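フォーラム「Vesside 暮らしの広場」 > 収納・洗濯・寝具
シェア 106　コメント 32

黒くて長い布もののたたみ方と、ベッドのござについて

pannonia_a
はじめまして。アッティラ・パールフィ(Attila Pálfi)と申します。日本語を勉強しながらこちらの掲示板を読んでおりますので、変な言い方がありましたらお許しください。
相談は二つございます。一つ目は、黒い布もののたたみ方です。家には黒い服と黒い膝掛けがとても多く、厚いものと長いものがまざっています。洗濯のあと、私はいつもベッドの上に全部を積んで、そこから引き出しながらたたみます。ところが、厚いものは二つに折っても山のような形になり、長いものは途中で端がベッドから落ちてしまいます。角と角を合わせたつもりでも、黒いので、どちらが表でどちらが裏かよく見えません。夕方は特に見えません。
二つ目は、ベッドに敷いたござのことです。夏のあいだ、マットレスの上にござを敷いております。もう九月ですが、まだ外しておりません。ござの上で黒い布をたたむと、細い草のくずがつくような気がします。妻は「気のせいです」と申します。
皆様はどこで、どのようにたたんでいらっしゃいますか。

mori_no_kutsushita
はじめまして、アッティラさん。私も日本語は第二の言葉ですから、安心して書いてください。
黒いものは、私は窓の近くでたたみます。昼の光だと、縫い目が見えます。夜は電気をつけても縫い目が見えないので、黒いものだけ翌朝に回します。洗濯かごの中に一晩置くことになりますが、しわはそれほど気になりません。

Panagiotou
翌朝に回すのは反対です。厚い布は、かごの中で一晩押されると折れ目がつきます。私は以前ホテルのリネン室で働いておりましたが、乾いたらすぐに広げなさいと教えられました。かごに置くくらいなら、椅子の背にかけておいたほうがよいと思います。
それから、ベッドの上に全部を積むことが問題ではないでしょうか。下のものを引き出すとき、上のものも一緒に動きます。一枚ずつ取れるように、積まないで並べてください。

mori_no_kutsushita
ホテルのリネンと家の膝掛けは違います。家では椅子の背にもう何かがかかっています(私の家だけかもしれませんが)。でも、折れ目がつくという点は、厚いものについては正しいと思います。訂正いたします。薄いものは翌朝、厚いものはその日のうち、にします。

tansu_no_ue
厚いものは、二つ折りより三つ折りのほうが形が落ち着きます。
やり方を書きます。
まず布を広げて、手のひらで中央から外へ空気を出します。
次に長いほうの辺を三つに分けて、右を内側へ、左をその上へ重ねます。
最後に下から巻くように折ります。きつく巻かないでください。
引き出しに入れるときは、折った「わ」のほうを上にして立てます。黒いものばかりでも、わの側に小さい布テープを縫っておくと区別できます。私は膝掛けに灰色、冬の服に赤をつけました。
ご質問ですが、ベッドの幅はどのくらいですか。幅によって、横向きに広げるか縦向きに広げるかが変わります。

pannonia_a
皆様、早いお返事をありがとうございます。
マットレスの幅は80センチです。狭いほうだと思います。長い布を横向きに広げますと、必ず両側に落ちます。縦向きにしますと、足のほうまで歩いて行かなければなりません。それで、どちらにするか毎回迷います。
三つ折りを昨日の夜に少し練習いたしました。巻くところがまだ上手ではありません。途中で左と右の長さが違ってしまい、ほどいて、最初から始めました。
布とベッドの様子です。
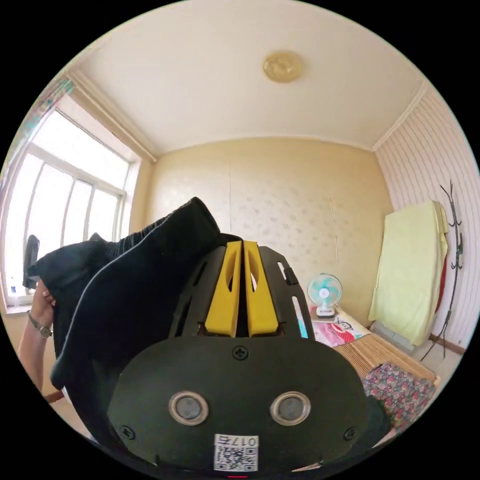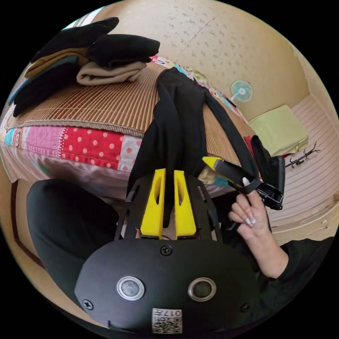 黒い布、2枚。ござは下の写真で見えます。

tansu_no_ue
ありがとうございます。下の写真の、ベッドの上から垂れている感じ、よくわかります。垂れたまま引きますと、布の重さで反対側も滑ってきます。私なら先に全部をベッドの上に戻して、それから端を持ちます。
上の写真では、折った縁に沿って青っぽい灰色の細い線が見えますね。ああいう線は大変便利です。その線をいつも外側に出すと決めておけば、表と裏で迷いません。

Panagiotou
私は垂れたままでもよいと思います。長い布は、一方を高いところに置いて、もう一方を手で持ったほうが、まっすぐになります。重さがアイロンの代わりをします。ホテルではシーツをそのようにしていました。二人いれば、なおよいです。
ただ一つ、上の写真の方は腕時計をしていらっしゃいます。厚い布をたたむときは、時計を外すことをおすすめします。留め金に糸が引っかかると、黒い布でも目立ちます。私は自分のセーターでそれをやってしまい、三年たっても肩のところに小さい輪が残っています。

neko_to_ironya
Panagiotouさん、時計は平気だと思います。革やゴムのベルトなら引っかかりません。引っかかるのは金属の編んだベルトです。私は台所でも洗濯でも外したことがありません。
それより爪です。下の写真の白くて長い爪、とてもきれいですが、私の場合、長くしているとニットの目に入ってしまいます。皆さんどうしていますか。

mimi_ten
長い爪の者です。指先ではなく、指の腹と、手の横でつかみます。最初は変な感じですが、一週間で慣れます。布を引っぱるときは、つまむより、にぎるほうが安全です。短く切りなさいという答えは、どうか書かないでください。前の話題でも十分にいただきました。

neko_to_ironya
書きません、約束します。指の腹ですね、今日やってみます!

goza_suki
ござの話をしてもよろしいでしょうか。お名前のとおり、ござが好きで参りました。
写真のござは、薄い茶色と濃い茶色の縞で、縁に少し濃い布がついているように見えます。竹のものか、い草などの草のものか、写真では決められませんでした。さわると、すぐわかります。竹なら硬くて冷たく、草なら少しやわらかくて、乾いた匂いがします。
もし草のものでしたら、くずが黒い布につくことは本当にあります。奥様には申し訳ありませんが、気のせいではないかもしれません。古くなると、織り目の端から細かい粉が出ます。固くしぼった布で、目に沿ってふいてください。目と反対にふくと、毛羽が立って、くずが増えます。
竹のものでしたら、くずは少ないですが、糸の切れたところが布に引っかかります。そちらのほうを見てください。

pannonia_a
goza_suki様、大変くわしく教えていただき、ありがとうございます。妻に「気のせいではないかもしれません」のところを読んで聞かせました。妻は「かもしれません、と書いてあります」と申しました。日本語は妻のほうが上手です。
ござは、前にこの部屋を借りていた方からいただいたもので、材料を聞いておりません。匂いは少しあります。
目に沿ってふく、というところは、これまで反対にふいていたと思います。

yukata_no_obi
九月ならもう外してもよいのではありませんか。私は夜に窓を閉めて寝るようになったら、ござを外します。冷えると腰によくないと祖母が申しておりました。
それに、せっかくのパッチワークが隠れてしまっています。マットレスの横に色のついた四角がたくさん見えますね。あれはカバーですか、それともベッドスカートのようなものですか。手作りなら、ぜひ布の話も聞きたいです。

pannonia_a
パッチワークは妻の母のものです。くわしいことは次に会うとき聞いてみます。色がとても明るいので、黒い布を置くと、かえって布の端が見やすいと今気がつきました。

goza_suki
外すのは早いと思います。まだ夜も暑い地方があります。ござの上に薄いシーツを一枚敷けば、九月の終わりまで使えます。外すときは、すぐに巻いて押し入れに入れないでください。風の通る陰で裏と表をよく乾かしてからです。私は一度それを急いで、次の年にかびを見つけました。

yukata_no_obi
シーツを敷いてしまったら、ござの涼しさがなくなりませんか。それなら外したほうがよいと、やはり思います。

goza_suki
なくなりません。減るだけです。

lavska_32
話の途中で失礼いたします。たたむための台として、Lavskaの折りたたみボードを使っております。広げてベッドの上に置きますと、ござのくずもつきませんし、布の大きさがそろいます。ただ、厚い膝掛けには小さすぎました。服だけです。

Panagiotou
ボードは場所を取りませんか。しまう場所がない人には、古いシーツを一枚、ござの上に広げるだけで十分だと思います。終わったらシーツごと外で振れば、くずも糸も落ちます。

lavska_32
しまう場所は、ベッドの下です。高さは3センチしかありません。でも、古いシーツの方法も良いですね。厚い膝掛けのときに使います。

mori_no_kutsushita
白いシーツの上だと、黒い布の形がはっきり見えました。いま試しました。夜でも角がわかります。翌朝に回すのをやめられそうです。

kuro_bakari
黒い服だけで暮らしている者です。一つだけ、違う意見を書きます。
厚いものは、たたまないほうがよいと思います。太いハンガーにかければ、たたむ時間がいりません。三つ折りも巻くのも、引き出しの中で結局くずれます。長いものは、ハンガーの下の棒に二つ折りでかけます。棒が細いと跡がつくので、紙の筒をかぶせてください。

tansu_no_ue
くずれるのは、引き出しに入れすぎているからです。立てて入れて、手が一つ入るくらいの余裕があれば、くずれません。また、重いニットをハンガーにかけると、肩が伸びます。

kuro_bakari
ニットは伸びます。そこは賛成です。でも、厚いスウェットは伸びません。私のものは伸びていません。

tansu_no_ue
スウェットも、ぬれているときにかけると少し伸びると思います。乾いてからなら大丈夫かもしれません。布によります。

rinavia_home
クローゼットの広さにもよりますよね。うちは借りている部屋で、棒が一本しかないので、冬の上着だけでいっぱいです。たたむ派です。布テープの色分けは今夜まねをします。アイロンで貼るものでもよいでしょうか。縫うのが苦手です。

tansu_no_ue
貼るものでもかまいませんが、厚い起毛の布にはつきにくいです。四つの角だけでも、糸で止めてください。

pannonia_a
皆様のご意見を読みながら、今日の夕方に全部やり直しました。途中のご報告です。
まず、古いシーツをござの上に敷きました。白ではなく薄い黄色ですが、角がよく見えました。次に、厚いものを縦向きに置いて、三つ折りにしました。長いものはPanagiotu様の方法で、一方をベッドに置き、もう一方を手で持ちました(お名前の書き間違い、失礼いたしました。Panagiotou様です)。一人では少し斜めになりましたので、妻に片方を持ってもらいました。
腕時計は外すことにいたします。爪のお話は妻に伝えましたら、「指の腹」という言葉を私に三回説明させました。私は最初、お腹のことだと思っておりました。
ハンガーは、まだ迷っております。玄関の近くに短い棒がありますので、スウェットを一枚だけかけて、肩を見てみます。
ござは、もう少し使います。

yukata_no_obi
では、外したときにパッチワークの全部を見せてください。待っております。

goza_suki
ふく布は、しぼりすぎるくらいしぼってくださいね。水が残ると色が変わります。

mimi_ten
「指の腹」が伝わってよかったです。「わ」も教わりましたか。

pannonia_a
「わ」は辞書で調べました。輪のことですね。折って、つながっている側のことだと理解しました。これで正しいでしょうか。

tansu_no_ue
正しいです。型紙の本にもよく「わ」と書いてあります。

残りのコメントを表示

当サイトでは、表示を改善するためにCookieを使用しています。閲覧を続けると、Cookieの使用に同意したものとみなされます。　同意する　設定を変更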